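Plelutby handover fault

The Plelutby handover fault was a recurring failure in a two-arm tabletop robot operated by Clasar, a research firm working on household tidying tasks. The fault caused one gripper to release an object before the other had closed on it. It was first recorded on a Sunday in December and led to a suspension of unattended operation that lasted 18 days. The name comes from Plelutby, the test site where the affected unit was installed.

Background

The unit used two arms with two-finger grippers, each arm carrying its own camera near the wrist. Motion was planned by Provari, a control program written at Clasar. Test tasks involved small items from the bathroom and kitchen, such as tubes, toothbrushes and mugs, which the arms sorted into bins or passed from one to the other. During a handover, the giving arm was meant to hold its grip until the receiving arm reported a steady load on its fingers.

The fault

In the first recorded event, the giving arm opened early and a full squeeze tube fell across the table. Operators logged it as a slip. Four more drops followed in the same week, bringing the total to 5, and in the last of these the receiving arm kept closing on empty space and struck the other wrist. The contact bent a camera bracket and pulled a cable from its connector. No one was hurt. Gediminas Laur, the operator on shift, pressed the emergency stop within 2 seconds.
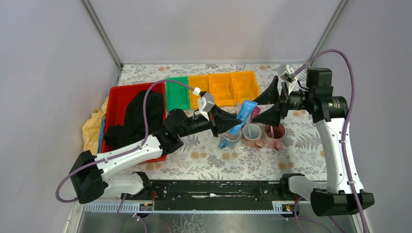
Investigation

An internal review was led by Orla Horgan, with Yaa Kwofie responsible for the log analysis. The reviewers replayed 3000 handovers and found that the load signal could be set off by cable drag. When the receiving arm turned its wrist far enough, the camera cable tightened and the resulting force was read as the weight of an object. Provari then told the giving arm to let go. The error did not appear in earlier trials, which had used a shorter reach and a looser cable path.

The review also criticized the reporting process - the first four drops had been filed under general wear and were not passed to the safety lead, Adwoa Asamoah, until after the collision.

Corrective measures

Clasar rerouted the cables along the forearms and added slack at the elbows. Provari was changed to require both a load reading and a finger position that matched the expected width of the object. A limit on closing force was set for any handover in which the two grippers came near each other. Unattended operation resumed after a supervised trial period, though night runs remained barred at the site.

See also

Atinga (gripper test procedure)
Emergency stop
Collision detection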